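About Orus

Orus tests gripping and handover routines for robot arms on tabletop stations. Our customers make small packing cells and want to know how an arm fails before they buy one. The company has 8 employees and shares a building with Cito, which supplies our fingertip pads.

Our current procedures date from a fault in October. During a run for the Govelex project, a wrist encoder lost its zero position and the gripper kept closing after contact. The force limit did not trip - it was reading from the same encoder. A finger plate bent and the station was shut down for 10 days.

Station setup: light items on a tabletop, textured finger pads, a roll as the gripping target. 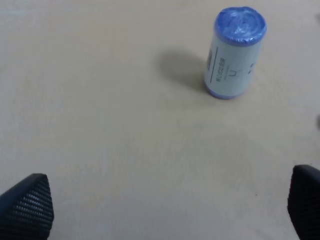
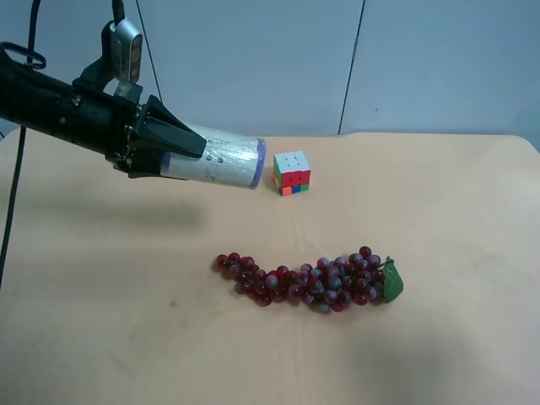
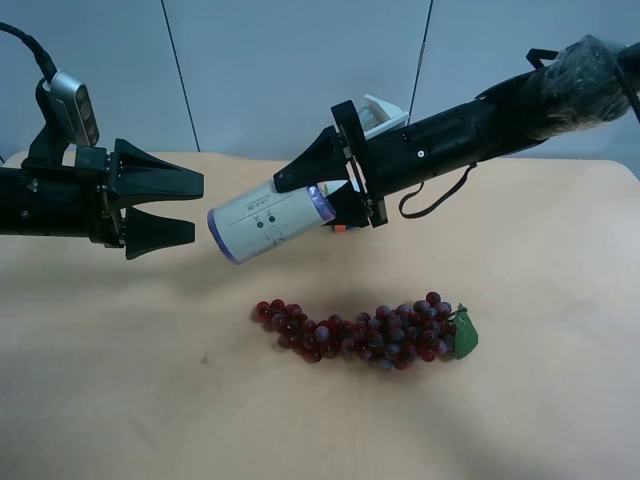
What changed after the fault?

The force limit now reads motor current and no longer depends on the encoder. Each arm also repeats its zero check every 1,000 cycles, and a mismatch cuts power to that gripper.

Fault reports are kept for every station and sent to the customer unedited. The report on the October fault, with the logs from our Dương test software, is available on request. Page last revised 26th December.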